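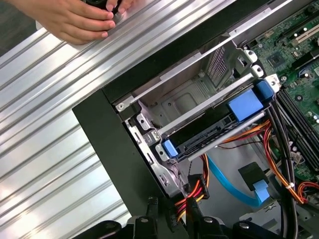

Old tower as a backup box, worth the bother?

hanne_t
Right, so the office upstairs was having a clear-out in May and I came home with a desktop tower under each arm. One's dead as a doornail and I've already had the memory out of it. The other has a hard drive carrier with blue plastic ends, the sort you're meant to be able to pull out without a screwdriver. I'd like to swap the drive for something bigger and use it to back up the family photos. It's got about the space of a teaspoon in it at the moment (200 GB).

Two things. Do I squeeze the blue bits, or pull them, or what? I've had a go and it's not budging and I don't want to snap anything. And is the whole idea daft?

Ko_Chihming
Not daft at all. Have a good look round the cage for a screw before you use any force. Plenty of these "no tools needed" cases have had one put in by whoever serviced them last, and you can pull at the handle all afternoon and get nowhere.

Unplug it at the wall first, obviously. Then take both cables off the drive, THEN try the carrier. The data cable sometimes has a little metal clip you have to press down.

marcus.alc
I'll be the grump then. Don't put your family photos on a tower out of a skip. The power supply is as old as the rest of it and you've no idea how many hours it's done. Buy an external drive, stick it in a drawer, job done. You'll save the cost in electricity.

hanne_t
It wasn't in a skip! It was on a trolley with a note on it saying help yourself :)

marcus.alc
A skip with wheels.

Jui-lin L
Bit harsh Marcus. I've had one of these running under the stairs for 4 years, on for a couple of hours in the evening and then off again. Cost me nothing but the drive. As long as the photos are somewhere else as well I can't see the harm.

Hanne, about the handle: on mine you pinch the two ends of the carrier inwards and lift, and it was really stiff the first time. Yours may well be different so have a look for an arrow moulded in the plastic. The carrier itself flexes quite a lot once it's out, so you bend it open a bit to get the old drive free. Feels horrible but it's made to do that.

rehema_u
Can I just add, please wipe the old drive or hang on to it. I bought a tower from a car boot once and it had somebody's entire payroll on it. I felt sick. If it came out of an office there's bound to be something on there they'd sooner you didn't have.

hanne_t
Oh good point Rehema, hadn't even crossed my mind. I'll ask them.

Ko_Chihming
Also check what the board will take before you spend money. Some older ones get funny with anything over 2 TB. Look up the model number on the sticker and see what the manual says.

marcus.alc
Or, and hear me out, an external drive.

hanne_t
Update! There was a screw. I'd looked straight at it about five times. Took it out, pinched both ends and up it came, with a crack that nearly finished me off, but nothing's broken. The office want the old drive back so I'm dropping it in tomorrow morning.

Marcus, I've ordered an external one as well, so the photos will be in two places and you can stop sighing.

marcus.alc
Still sighing, but quieter. Blow the dust out of that power supply before you switch it on.

Jui-lin L
Glad you got it out! What size did you go for in the end?

hanne_t
Haven't yet, still trying to read the sticker. Half of it's worn off. Will post the bit I can make out when I've found my glasses.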